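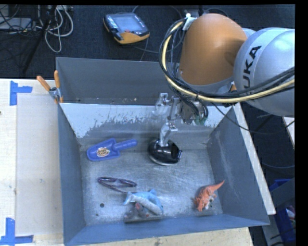
Tredcombe Institute of Applied Trades
Department of Materials and Finishing

Course Handout 4: Wear and Corrosion of Painted Steel Surfaces

Instructor: Kirsten Chan
Laboratory supervisor: Hakim Lumenta
Revised July 7, 2023

1. Purpose of this handout

This handout accompanies the fourth lecture and the second laboratory session. It covers the ways in which a painted steel surface loses its coating, what happens to the metal once it is exposed, and how the condition of a surface is recorded before repair. Students are expected to have read Handout 3 on surface preparation. Terms printed there are not defined again.

2. Why coatings fail

A coating protects steel by keeping water and oxygen away from the metal. It fails when the film is broken, when it lets water through, or when it loses its grip on the surface underneath. In service, two or more of these often occur together, and the visible damage may not show which came first.

Mechanical damage includes chipping, scratching and rubbing. Chips form when a hard object strikes the film and the paint is too brittle to give. They usually have sharp, uneven edges. Rubbing removes paint slowly and leaves a thinned border through which the primer can often be seen. Storage bins, chutes and cart beds show both kinds, most heavily on sloping faces and floors where goods slide.

Loss of adhesion is most often traced to poor cleaning. Oil, mill scale and dust left on the steel prevent the primer from bonding. The paint may look sound for months and then lift in sheets. A coating that comes away cleanly, with bright metal beneath, should be reported as an adhesion failure even where the first break was caused by impact.

Aging affects the film itself. Sunlight breaks down the binder in many paints, and the surface becomes dull and powdery. This condition is called chalking. Repeated heating and cooling produces fine cracks, which in time admit water.

3. What happens to exposed steel

Bare steel in dry indoor air may remain bright for a long period, particularly where regular contact keeps it polished. In damp air, rust begins at scratches, edges and welds. Rust takes up more space than the steel it replaces, and so it pushes up the paint around it. Corrosion that travels beneath a coating in this way is called undercutting. The damaged area is then larger than it appears, and loose paint must be removed until a firm edge is reached.

Students should not confuse rust staining with rust. Staining is carried by water from another place and can often be wiped away.

4. Recording the condition of a surface

The inspection sheet used in this course follows the Fedoruk layout, which divides each panel into 100 equal squares. The sheet is completed in the following order.

Enter the panel number, the date and the name of the inspector.
Mark each square as sound, thinned, bare or rusted. Where a square shows more than one condition, enter the worst.
Note the type of edge around each bare area: sharp, feathered or lifted.
Measure film thickness at five points on sound paint and enter the average.
Sign the sheet before any cleaning begins.

Worked case. A panel from the Barkilar set has 26 squares marked bare and none marked rusted. The exposed area is entered as 26 percent. The average film thickness is 200 micrometers, and the edges are lifted. The correct finding is loss of adhesion, and the correct repair is full removal and recoating. Spot repair would be accepted only if the edges were feathered and an adhesion test on the remaining paint were satisfactory.

5. Laboratory session

Work is carried out in pairs. Eye protection and gloves are required whenever scrapers or wire brushes are in use. Solvents are issued by Mr. Lumenta and must be returned to the cabinet at the end of the session.

Reports are limited to four pages and should include the signed inspection sheet. Late reports require the written approval of the instructor.

6. Reading

Ningsih Hidayat, Coatings in Service, chapters 2 and 5.
Khairul Sinaga, Notes on Steel Surfaces, pages 14 to 31.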